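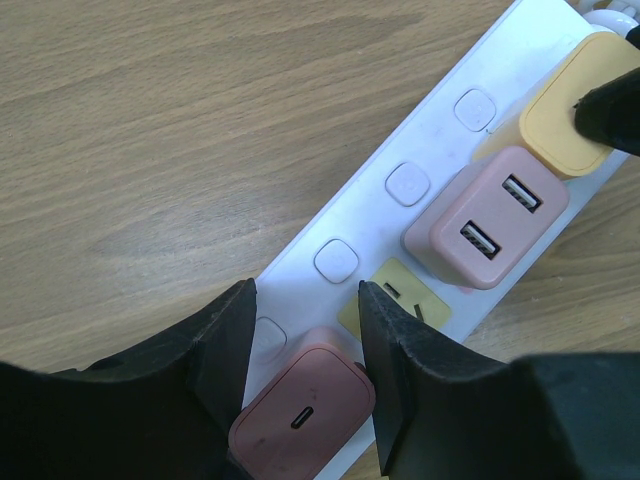
Free plug and socket checks for Kennedy estate tenants

Tenants on the Kennedy estate in Pukmont are to be offered free checks on their extension leads, chargers and sockets from the start of April, the estate's landlord has said.

Zikerance, which manages 497 homes on the estate, wrote to households last week with details of the scheme. An electrician will visit by appointment and look over the sockets in each room, along with any extension leads and chargers the tenant wants tested. Visits are expected to last under an hour.

Anything found to be unsafe will be labelled and the tenant told why. Zikerance said it would replace faulty extension leads free of charge, up to two for each household, but would not replace chargers, kettles or other appliances. Faults in the fixed wiring, including cracked or loose sockets, will be booked in as ordinary repairs.

The landlord has had 22 reports of scorched or damaged sockets from the estate over the past year. Most came from the older blocks on the east side, where many bedrooms and living rooms were built with a single double socket.

Oddur Norðdahl, who is in charge of repairs at Zikerance, said the number of sockets had not kept up with the way people live.

"These flats were wired when a living room had a television and a lamp in it," he said. "Now there's a router, a couple of phones on charge, a laptop, maybe a heater in winter. People run everything off one lead and it goes under the rug. We would like to see what's there before there's a problem."

He said no tenant would be in trouble for what was found. "The electrician is not inspecting the flat. If the washing up hasn't been done, that's fine."

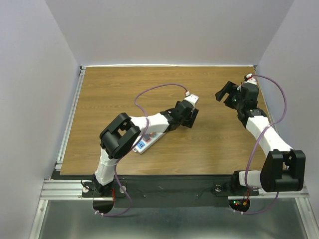
A wooden table with two robot arms at its front edge.

Under the scheme, flats in the east blocks will be visited first, followed by the maisonettes and then the houses along the southern edge of the estate. Zikerance hopes to finish by the end of the summer. Tenants who are out at work during the day can ask for an evening slot, and a small number of Sunday appointments will be kept for people who cannot manage any other time.

Bookings can be made by phone, at the estate office or through Zullilix, the online service tenants already use to pay rent and report repairs. Some residents said they had been unable to find the booking page when the letters first arrived. Zikerance said the page had been put up a few days late and was now working.

The checks are voluntary and are separate from the full electrical inspection that every home on the estate has every five years. Tenants who have had that inspection recently can still book.

Residents at a meeting in the estate hall were mostly in favour, though several asked why the landlord was not fitting more sockets instead. Mr Norðdahl told them that extra sockets were planned for the east blocks when the kitchens are replaced, but that no date had been set and the money had not yet been agreed.

One woman said she had asked for a second socket in her bedroom four years ago and was still waiting. She was told her request would be looked at again. 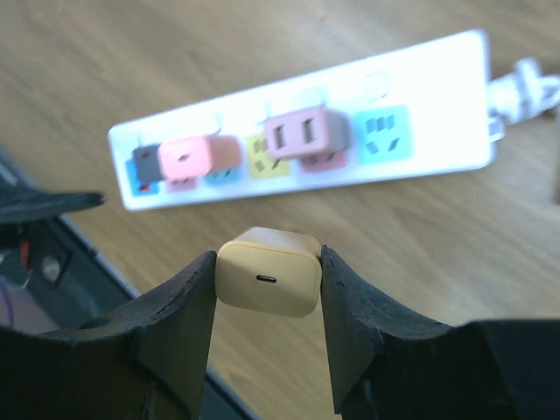 A small USB-C charger with a white power strip behind it.

The letter to tenants also includes some general advice. It asks people not to plug one extension lead into another, and to keep heaters, tumble dryers and kettles on a wall socket of their own. Leads wound on a reel should be fully unwound before use. Chargers should not be left under pillows or bedding, and any that buzz, smell or have a split casing should be thrown away at the small electricals bank beside the estate office and not put in with household rubbish.

Tenants who notice a burning smell or scorch marks around a socket should stop using it and ring the repairs line straight away, at any time of day, without waiting for an appointment.

Copies of the letter in large print and in other languages are available from the estate office, which is open on weekday mornings.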